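Naltano Wrapping Tissue, White, Wide Roll

$69 per roll — ships from Raledstead
Item no. 1525
In stock

I get more mail over this one roll than over everything else in the shop, so I finally sat down and wrote it a proper page.

I sold flowers from a stand in Ustdale before I ever sold supplies, and in those days I wrapped in whatever was cheap. Cheap tissue tears when you look at it, and it goes see-through the second a damp stem touches it. I must have tried every roll I could get my hands on before a customer mailed me a few sheets of Naltano, and I've been stuck on it ever since (ask my husband, he's carried enough of it up the stairs).

What I like about it is the feel. It folds without that loud crackle, it takes a pleat and keeps it, and you can undo a bad wrap and start over without the sheet looking like you slept on it. I do mostly small hand-tied bunches, and one width does the job with enough left over to fold up under the stems. Bigger bouquets want 2 layers, set a little crooked to each other so you get points all the way around the top.

Pale flowers love it. Pinks and soft yellows next to plain white, I could do those all day long.

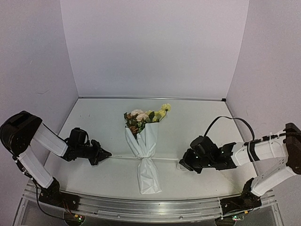
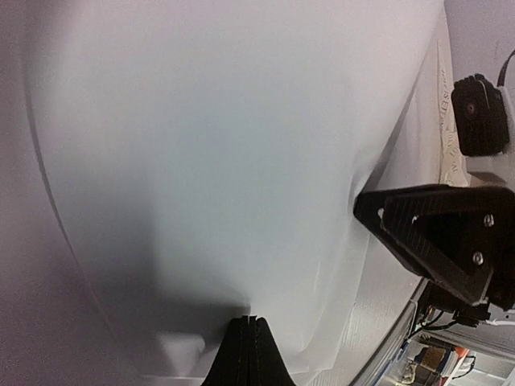

Now the boring stuff that you really do need before you order. The roll comes on a cardboard core and fits any standard counter cutter. If you own the old Bundgaard cutter with the short arms, it will fit, but take the end caps off first or it rubs and you'll get a fuzzy edge on one side. I've done it both ways. Take the caps off.

It is not waterproof! I say this on the phone every week. Dry your stems on a towel, or put a little square of cellophane around the wet end before the tissue goes on. A bunch that has to ride across town in August needs the cellophane, no matter how well you dried it.

Store it lying down and out of the sun. I left a roll in my shop window one summer and the outside turned the color of weak tea — the inside was fine, so I peeled off the bad part and used the rest for packing vases.

Tape sticks to it fine but won't come off again without taking some tissue along. I use a single small piece at the back and let the ribbon do the holding. Raffia works too, twine is okay, and skinny curling ribbon will cut right through if you yank it.

Shipping: up to 6 rolls go in one box for the same flat rate, so if you have a friend with a flower stand, split one. Rolls with crushed ends happen now and then. Send me a picture of the box and I'll send another roll, you don't need to mail the bad one back.

Also comes in cream and a dusty green. The gray is gone and I don't think they're making it anymore, sorry, I miss it too.

Page updated 11/04/2018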